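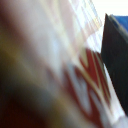 Wiroj Duangkaew has packed orders at Nokenlow for 10 years and now spends his mornings beside an arm that does the same job. He used to grab by color. "Red letters on a shiny wrapper, in it goes," he says. The arm, he notes, takes its time over exactly that sort of packet.

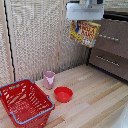
Ewan Lamont

A yellow cereal box gets lifted over the counter with more ceremony than Duangkaew ever gave one. The site has 3 arms, all installed in September. His new title is cell attendant. "Same shoes," he says.

His supervisor, Sakda Rungrueang, insists the job has improved. "Fewer sore wrists. More arguing with software." Has the pay improved? "We are discussing the title first."

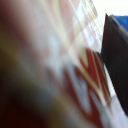 Red print and a pale pack, up close.

Duangkaew misses the talking. Four people used to share his bench. Two moved to returns, one to Nundton, "where they still have a radio." He doesn't blame the arm. "It never picked the station."
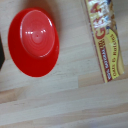 Who decides when a worker can stop the arm?
The worker does. Anyone on shift may press stop, and Rungrueang signs the log afterward.

Duangkaew has signed up for the maintenance course.

Comments

packer27: We got the new titles too. Mine came with a lanyard.

Nattawut S.: Returns is quieter. Tell Wiroj he owes me lunch.

kaewsai_nights: who does the log when Sakda is on vacation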